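February, bench notes, shoe handling

Third go at the pick routine, and I'm writing this up while I'm still cross about it. At 14:20 the arm stopped dead with fault 517 (grip force over limit) just after closing on the black canvas shoe. I'd set the limit to 400 in the morning and was rather pleased with myself, so naturally I blamed the sensor first. Sena Nyarko came over, scrolled back through the log and found the controller had been running on 171 the whole time. My new value went into the Woltley profile and the arm had loaded Visser. So that's on me!

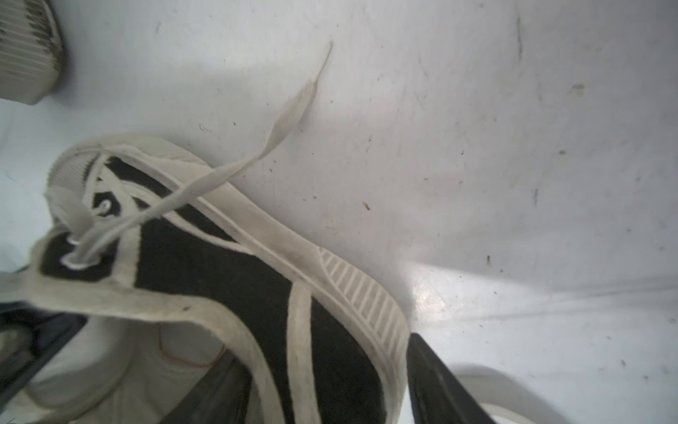 Page last changed: February, 16:45, by me (added Sena's bit on profiles)

What bothers me more than the wrong number is what came after the stop. The fingers stay shut on a fault, fair enough, but I reached in to tug at the shoe before pressing the stop button, and Sena quite rightly shouted. If I'd cleared the fault from the tablet with my hand there it could have carried on with the move. Stop button first, then hands. I've put that on a bit of tape above the screen.

The other worry is laces. A long loose end could easily get between a finger and the sole, and I can't tell from the log whether that would look any different from a hard squeeze. Both just come out as 517. 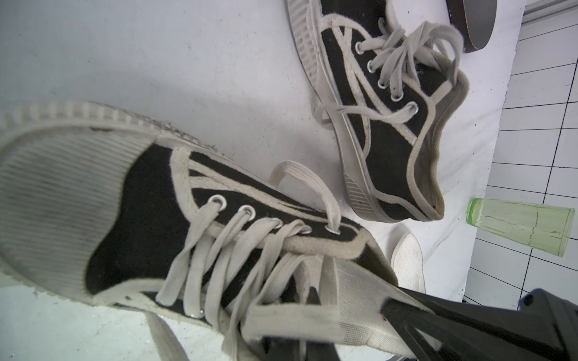 I'd like to try the heel grip again with the speed down to 5 and the laces tucked in, then once more with them left as they are, and compare the force curves. Sena thinks the Wetitz pads are too stiff for canvas anyway and wants to borrow the softer set from Vinard. Happy to try, but one change at a time please, or we'll never know which one did it.

Still to do: make the profile name show on the start screen, and ask whether clearing a fault can be locked until the stop button's been pressed.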